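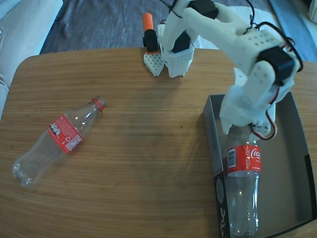
Growing under lights – handout 3: Lamps, heat and distance

Plurkum Evening Gardening Course, Feb 7, 2018

Last time we dealt with compost and pots. Most of the questions afterwards were to do with lamps, so these notes start there.

A seedling wants light that is bright enough and close enough. Light falls off quickly with distance. If you double the gap between a small lamp and the plant, the leaves get far less than half of what they had before. A long fluorescent tube is more forgiving, but even so a tray of tomatoes on the floor under a tube at head height will grow pale and leggy.

Starting heights for the course trays:
Fluorescent tubes: 8 cm above the leaf tips
Small LED panels: follow the maker's sheet, then adjust by looking at the plants

Raise the lamp as the plants grow. Check every other day. 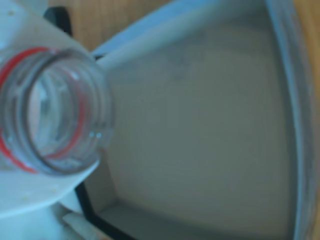 Heat is the other half of it. Hold the back of your hand at leaf height for a minute. If it is uncomfortable for you, it is too hot for basil. Curled leaf edges and crisp tips usually mean heat, while long thin stems with wide gaps between the leaves mean too little light. The two can turn up in the same tray – hot in the middle, dim at the corners – so turn the tray when you water.

Hours of light: 14 a day for tomatoes, peppers and lettuce. Use a timer. Plants need their dark hours as well, and leaving the lamp on all night saves no time. 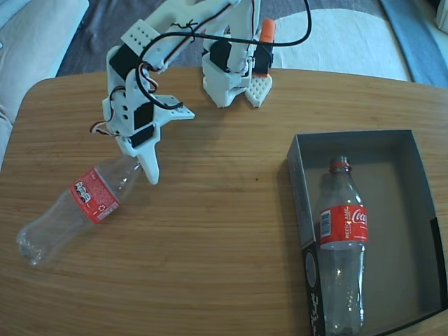 Ghislain Dufour asked whether chillies could be left under the lamp until they flower. They can, if the pot is big enough and you have the height. Pot on when roots show at the base, and brush the open flowers with a soft paintbrush, as there are no insects indoors to do it.

Hardening off: begin in April if the nights are mild. Put the trays outside in shade for an hour, then longer each day, for up to 13 days. Bring them in if frost is forecast. 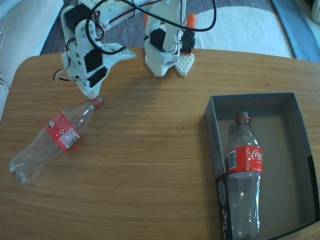

Brayden Fortin wrote that his lettuce did better on a cool windowsill than under the lamp. Lettuce often does. It dislikes warmth and will bolt or turn bitter, so keep the lamp for the peppers if you only have one.

For next time: sow 7 pepper seeds in one tray, label it with the date, and note the lamp height each time you change it.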